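January
by Remedios Navarro

The Jacket

Mark Anthony said 6. The van would be out front at 6, and if I wasn't on the steps with my bag he'd have to go round the block, and going round the block in Berklow at that hour is its own little hell. So. Bag on the chair, mouth still full of toast.

Socks. Charger. The good pants. The letter for Tita's lawyer, folded in the book so it wouldn't crease, then out of the book because I'd never remember it was in the book. Front pocket. Zip.

Jennylyn on the phone the whole time, speaker, propped against the lamp.

"Did you pack the medicine?"

"Yes."

"The real one or the one from Otavetti?"

"Jen. The real one."

I hadn't. I went and got it while she talked about the weather in Cabanatuan, which was hot, which it always is, and she told me anyway, and I said mm and put the box in the bag and took it out and put it in the hand luggage instead. Somebody at her end was frying something. I could hear the lid.

Then the closet. I only wanted the grey cardigan. Planes are freezing. I pulled at the sleeve and the whole end of the rail came forward, and behind it, on the dark grey hanger from the cleaners, was Mum's denim.

Five years I hadn't touched it. I'd moved it twice, apartment to apartment, still on the hanger, like you'd carry a cake. Never put it on. Never washed it either, which my sister thinks is disgusting and maybe it is.

"Rem? You there?"

"Yep. Looking for the cardigan."

I laid it down on the white bedding and stood back.

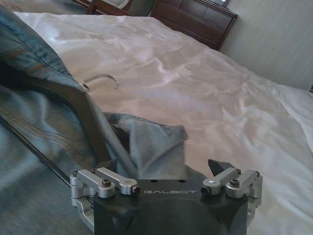

The denim, still mine to pack.

It used to be darker. I'm sure of that. In my head she's at the bus stop outside the cannery and it's a proper blue, stiff, and she's got the collar up becuase of the wind and her lunch in a bread bag. Now it's the colour of the sky at lunchtime. All those washes. She did it in the tub with her feet sometimes, when the machine was broken, and sang, and we were meant to help and just got wet.

She bought it her first winter here. 40 dollars. She told that story so often it had set parts, like mass. How she walked past the window. How she walked past again. How Fongchan Saithong, who worked the next station on the line and had been here longer and knew everything, took her by the elbow and said you can be cold or you can be poor, pick one, and Mum said I am already both. We'd all say that bit together. Even Dad.

It was no good for winter, of course. Denim! She wore two sweaters under it and could hardly bend her arms.

"What are you doing," said Jennylyn.

"Nothing. Packing."

"You've gone quiet."

"I found Mum's jacket."

The frying stopped. Or she'd moved away from it, I don't know.

"Bring it," she said.

"There's no room."

"Bring it, ate."

There wasn't though. I'd weighed the bag on the bathroom scale, me with it and me without, and I was already over. Sang Hồ downstairs had given me a tin of cookies the size of a tire for people he's never met. There were the shoes for the twins. There was the blender, don't ask. The fare was 1460 dollars and for that they let you have one bag and a stern look.

5:40. I know because the kitchen radio does the beep.

I sat on the bed. Next to it, not on it. Ran my thumb down one of the seams. Her stitching or the factory's, I used to be able to tell, she'd mended it so many times and was proud of getting the thread right. I couldn't find where. That annoyed me more than it should have. I wanted to find one place and say there, that was her, and it was all just jacket.

A horn. Not him, the neighbour's.

"She said it was for you," Jennylyn said. "You know that. I was in the room."

"She said it was for whoever went home first."

"Well."

Well.

Another horn and this time it was him, two short ones, early, the man has never been early in his life. I took the blender out. Put it on the bed in the jackets place, and it looked stupid, a blender in a bed. Tried folding the denim and it wouldn't go flat with the zip closed, so I took out the cookies too, sorry Sang, then felt bad and opened the tin and put a handful in my coat.

"Rem. Is that the van?"

"I'm going. I'm going, I'll call from Flondia, if the layover's long enough."

"Did you pack it?"

I had one arm in. The sleeve stopped short of my wrist. She was always smaller than I think.

"No," I said, and got the other arm in, and went down.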